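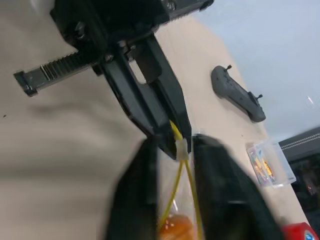
Yellow cable with a small white clip holding two strands together.

## Cable clips: FAQ

**Do I need clips at all?**
Maybe not. A short cord on a desk does fine with a loose loop. We sell the Letcombe clip mostly to people with drawers full of cords.

**Grustesik says its clip survives 2,000 openings. True?**
We can't confirm it. We stopped at 200, and ours still closed — make of that what you will.

**Will one clip hold a thick cord?**
Doubtful. The Letcombe takes cords up to 7 mm. Force it and it may pop open in the drawer.

**Is the Bako pack of 73 a better deal?**
Only if you own that many cords. Most homes don't.

**Can I wind the cord tight first?**
We wouldn't. Leave the loop slack and clip it near the top.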